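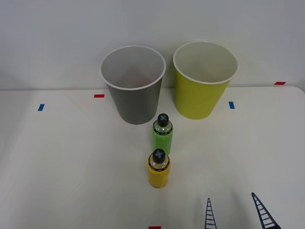 Seed sowing is my favourite job of the whole gardening year, and I start far too early every time (last year it was the end of January, and I had leggy tomatoes leaning all over the spare room by March). You don't need proper pots for it, whatever the garden centre at Zorthorpe would like you to think! A tall cup that's wider at the top than the bottom, like the grey one and the yellow-green paper one, gives a seedling a nice deep run for its roots, and the whole plug slides out easily when it's time to move on. Make 5 small holes in the base with a warm skewer if it's plastic, or a sharp pencil if it's paper, working from the inside outwards.

Fill to a finger's width below the rim with fine compost, tap the cup on the bench, and water it before you sow. I used to water afterwards and wash all my lettuce seed into one corner, where it came up like a little green toothbrush. Paper cups go soft after a few weeks of damp, so keep those for quick things such as basil and marigolds, and stand them close together in an old roasting tin so they can prop each other up.

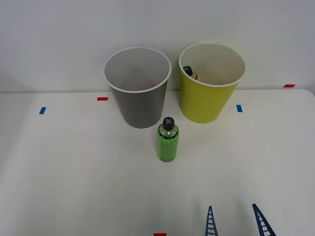 How often should I water seedlings in cups?

Whenever the top of the compost looks pale and the cup feels light when you lift it, which on my windowsill in Ustbridge means every other day in April and a good deal less before that. Pour a little water into the tray and let them drink from below for half an hour, then tip away whatever is left.

Labels, by the way, are best cut from old yoghurt tubs and written in pencil. Pen fades in the sun, and I have given away more than one "sweet pepper" that was nothing of the sort.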